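Let the Club Keep Its Slow Project

By Bheki Du Plessis

The robotics club at Cisalstead has until 2018-06-13 to say what it will enter at the Ndlovu student show. Most of the parents I talk to want the racing car. I would vote for the stamping project, which the students call Plirura.

The task is easy to state. Pick up a small stamp, press it on a red ink pad, and mark a sheet of paper, with other things left standing on the table.
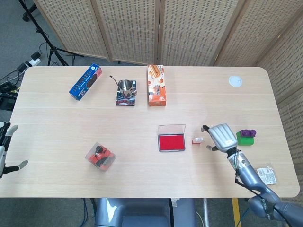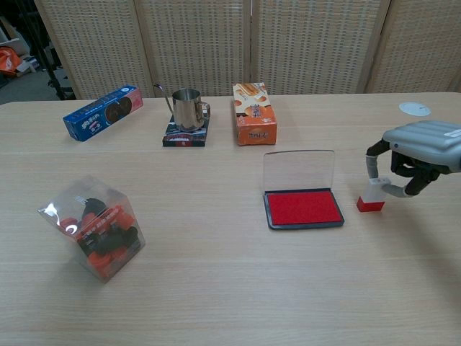 What the car teaches

I have nothing against the car. It is fast, people cheer, and it brought in 23 new members after the December open house. But the car comes as a kit from Vuvness, and the students follow the booklet. When it fails, they swap a part.

What stamping teaches

A stamp is small and has to be held straight. Push too hard and the print smears. Push too lightly and half of it is missing. The students logged 1587 tries last term and got 58 prints they would call clean. Some parents read that as failure. I read it as a lot of practice at writing down what went wrong -- a habit most adults I work with never picked up.

The money

The school has set aside 3000 dollars for one entry. The car would use all of it on tires and a second motor. The stamping group has asked for less than half, mostly for cables and ink.

The judges at Ndlovu may well prefer the car. I would still send the stamps, and the log along with them.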